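Iqra Rizvi
Tuesday, November 23, 2021

We moved offices this month, from the second floor of the Nalley Building to a ground floor unit on Coelho Street. A few people asked how it went, so I'm writing it down while I still remember. Long thread.

1. Start with the lease you are leaving, before the one you are signing. Ours had a section on surrender of premises that I had never read. It said we had to patch every hole in the walls, take out any cabling we had put in, and return the carpet "broom clean."

I called the landlord to ask what broom clean meant to them. It meant vacuumed, with no furniture left behind. Other landlords mean other things by it. Get it in an email.

2. Cabling was the expensive one. We had run network drops to every desk and the lease said they had to go. The landlord waived it when I asked, on the grounds that the next tenant would want them. It took me a week to get that in writing and I would have paid for a crew if I hadn't asked.

3. Notice period. Ours had to be sent on paper by certified mail to an address that was not the building's address. Email did not count. If you think you might move in the next year, look this up now and put it on a calendar.

4. We went with a mover that gave a fixed price after a walkthrough. Two others wanted to bill by the hour. The hourly quotes looked cheaper but both had a clause about waiting time for elevators, and anyone who has worked in the Nalley Building knows about the elevator.

5. Reserve the freight elevator as soon as you have a date. Buildings often only allow moves in the evening or on weekends. Ours wanted a certificate of insurance from the mover with the building owner listed by its full legal name. The first certificate had the name wrong and was rejected. The second one took three days.

The new building wanted one too, with different wording.

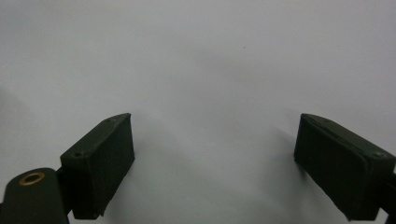 6. Internet. Order it first. I put the order in the day we signed and the install still came after move day. The provider needed a site survey, then a permit, then a second visit when the first technician couldn't get into the utility room.

We ran on a cellular router for the first stretch. It was fine for email and chat and bad for video calls. People took calls at home.

7. Boxes. I rented plastic crates instead of buying cardboard. They stack, they have lids, and nobody has to tape anything. We ordered 176, which was too many. Most desks filled two. The extra ones sat in the hall and people tripped over them.

The crate company picks up on one set day. If a crate isn't empty by then you pay for another week. I sent a reminder that morning and unpacked the last of the kitchen ones myself.

8. Labels. We used a color for each area of the new floor plan and a number for each desk. The movers looked at the color and ignored the number, so everything reached the correct room and the wrong desk. If I did it again I would tape a big number to each desk at the new place before the truck came, at eye level.

9. Label two sides of the crate. A label on the lid can't be read once something is stacked on it.

10. The seating plan took more of my time than the movers, the internet and the lease put together. 23 people, and most of them had an opinion about the windows. I asked everyone for one thing they needed and one thing they wanted, then drew it up and sent it out as final. Two people swapped afterward and told me, which I was glad about.
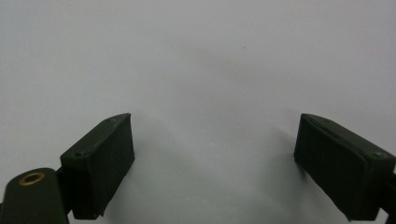
Iqra Rizvi
Office and operations manager, Kinovon

11. Picking up again after lunch. Change of address is a longer list than you'd think. Post office, bank, state registration, payroll, business insurance, phone provider, domain registration, every vendor that mails an invoice, the coffee subscription, the shredding company.

I made the list by going through a year of bank statements and writing down each name once. That caught four vendors I would have forgotten.

12. The state registration has its own form and its own fee. So does the city business license, and ours needed a new zoning check even though we only moved across town. Plan for that to take weeks. It held up the sign.

13. The sign. Coelho Street has a rule about what can go in a front window, so ours is vinyl lettering on the inside of the glass. Findavex did it and they were on time. They sent a proof at actual size on paper, and we taped it up in the window for a day before saying yes. We made the letters bigger after that.

14. Update your map listing the same day you move, and not before. I did it the night before to get ahead and a courier went to the new place in the morning with no one there.

15. Mail forwarding for a business doesn't catch everything. Packages from private carriers keep going to the old address. I left a printed card with the front desk at Nalley with my phone number on it and they have called me twice. Very kind of them.

16. Keys and access. Ask how many key fobs come with the lease. We got a small set and the rest had to be bought. The deposit on the extras came to $200 in total, refundable when they come back. I have a sheet with who has which one.

Also ask who has the alarm code from the last tenant. We had it changed.

17. Heat. Visit the new space early in the morning and late in the day before you sign. We only saw ours at noon. In the mornings the back room is cold until the system catches up, and the thermostat for it is in the front room. Khải Tô moved his desk to the back anyway because he likes it cold, so that one solved itself.

18. Sound is the thing I got wrong. The old place had carpet and a drop ceiling. The new one has a hard floor and a high ceiling, and you can hear a phone call from one end to the other. We have put down rugs and hung some felt panels. It's better. It isn't good yet.

If you're looking at a space with hard floors, bring two people and have them talk at opposite ends while you stand in the middle.

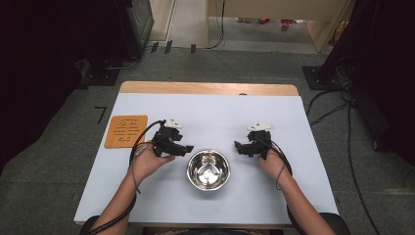

19. Getting rid of furniture. Used office furniture is worth very little. I listed the old conference chairs for sale and got one reply, from someone who wanted a single chair. A secondhand dealer took the filing cabinets for nothing, and I was happy with that because hauling them would have cost money.

Start this a month out. Donation places book up and some of them won't take anything with a torn seat.

20. The walkthrough at the old place. Do it with the landlord present, after everything is out, and take photos of each wall, the floor and the inside of every closet. I also took a photo of the meter. They tried to charge us for a stain that was in our move-in photos from years ago. I sent the old photo and they dropped it.

21. The deposit. Our lease gave them 20 days to send it back. It has not come yet and they are still inside that window. I've written to confirm the mailing address they have for us.

22. Budget. The mover was the number everyone asked about and it was less than half of the total. The rest was overlap rent, the internet install, the panels and rugs, fobs, signage, and a locksmith. Overlap rent was the biggest piece. We paid for both places for two weeks and I would do that again. Moving out of one and into the other on the same day sounds awful.

23. Feed people on move day and give them somewhere to be in the afternoon. We told everyone to pack by noon, had sandwiches, and sent them home. The movers worked faster with the place empty.

24. First morning kit, carried in my own car: toilet paper, hand soap, paper towels, coffee, mugs, a power strip, scissors, a screwdriver set, trash bags, the router and a phone charger. I used all of it before ten.

I forgot dish soap.

25. Someone asked whether I'd share the vendor checklist. Yes, I need to take our account numbers out of it first. I'll post it under this thread by the end of the week.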